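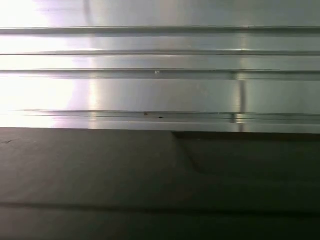
Plerkura slatted aluminum bench top: four stars, one of them grudging

I bought the Plerkura in August to replace a door on two sawhorses, which had served for 11 years and owed me nothing. I take old desktop towers to pieces on it, mostly for parts.

The top is aluminum with long grooves running the full width. Grooves are marvelous for clamps and fixtures. They are equally marvelous for case screws, which go in there to retire.

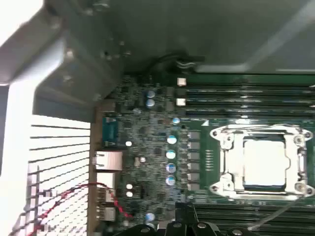

Processor seated under its load plate, lever down the side.

Boards like this one are where a flat, stiff surface earns its keep. The door used to bounce when I leaned on a socket lever. The Plerkura doesn't, and it takes a tower on its side without complaint.
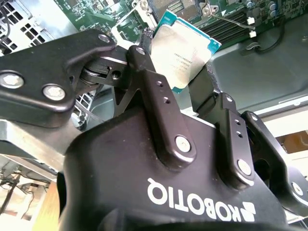

What I don't like

Glare. Put a lamp over bare metal and you'll be hunting for tiny print on a heat spreader through a white haze. Lakshmi Sundaram, who has the same top, moved her lamp twice and then bought a hat.

The instructions run to 5 pages, and two are about recycling the box.

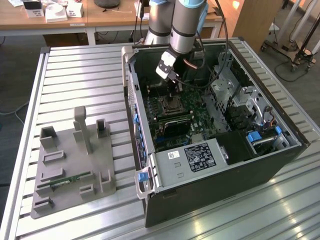 Open tower on the slats, with the gray parts holder to its left.

The holder is a 3D-printed plate with small slots, good for a memory stick or two — bolt yours down, mine wandered. Price was around 500 with shipping. I'd pay it again, though I'd order a magnet on a stick the same day.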